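Workshop notebook, Cullbridge bench, August

Start-of-episode rules, second go

Long entry, but a good day and I want it down before it goes. We've been arguing over how a hand-held gripper recording ought to begin, and I think we finally have a rule set that people will follow without a poster on the wall. Beril and I went through the old Nevimari batch this morning with tea and a notepad. 3465 episodes in it, and I had forgotten how differently we all used to start them. Tomos begins with the fingers already round the object. Gerrit waves at the ceiling first. Mine drift in from the left like a bus pulling up (sorry, everyone).

None of that is wrong as handling. It just makes the first second of every episode a lottery, and the first second is where the policy works out where it is. So, rules!

Rule A. Start open. Fingers at full opening, nothing between them, both fingers in view. If one has wandered out of view, stop and reseat the mount before recording anything.

Rule B. Start low and still. Hold just over the table and keep it there for a slow breath before moving off. Lempi wanted this as a number of seconds, but we tried it and everyone stared at the clock and forgot their wrist. A breath is good enough and the trimming script copes.

Rule C. Clear the near part of the table. Things belonging to the task can sit further off, but the patch in front of the fingers should be bare at the start. This one got the most pushback, see below.

Rule D. Look at the fingers before each block. Scuffs are fine and go in the log. A loose screw or a finger that rocks when you press it is not fine, and the block waits. 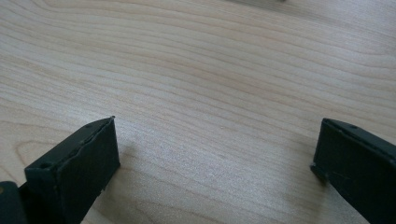 3 min read

Fingers open over bare wood, pale table, both of them in view. The right one is well over towards the side and shows less of itself than the left. Under Rule A as written that passes, and I'm happy with it passing, but Hamidreza would like "in view" to mean a fair bit of each finger and I can see his point. Left it open with a question mark in the draft. The scuff marks on the inner faces would go in the log under D, one line, no fuss.

I also love how well dark green reads against that wood. You can pick the finger edges out at a glance. We ought to write something about table colour, because the same fingers on the black mat at the Stelia bench are a misery to check. Proposed Rule E: pick a surface you can tell the fingers from without squinting. Gerrit says that isn't a standard, it's advice. Fine, it can go in the advice section, which I have just invented.

On Rule C. Tomos's worry is that if every episode begins over clear table, the policy learns that clear table means "start", and then sulks in a cluttered kitchen. Fair. My answer is that the rule covers the patch by the fingers and leaves the rest of the table alone. Beril suggested we mark a share of episodes as cluttered starts on purpose, with their own tag, so they are a choice and can be pulled out later. Much better than my idea. Draft now says 18 in every block of 53, picked by the sheet and not by whoever is holding the gripper. Odd block size, I know. It comes from how long the Heinonen battery lasts and I'm not fighting that today.

Other bits we agreed:

Whoever records does not mark their own episodes. Swap with your neighbour.

A failed grasp stays in, tagged as failed. Please stop deleting them, they're some of the most useful ones we have.

Wipe the lens at the start of a block. Cloth lives in the top drawer. Put it back in the top drawer.

If you change a finger, even for one that looks identical, start a new block and write down which side.

Tried the draft after lunch with Lempi on the gripper and me reading the rules out loud. She had the rhythm by the third episode and was quicker than she'd been without them, which cheered me up no end. The one snag was Rule B. She hovers higher when she's tired, and by the end of the block I was calling "lower" every time. Might need a spacer block to rest against. Tomos has offcuts.

Next target is about 3000 episodes under the new rules before we compare with Nevimari. Gerrit to tidy the wording, Beril to do the tags, Hamidreza to propose something for the question mark in A. I'll cut the spacer tomorrow and try it at two heights.

Also, we need more tea.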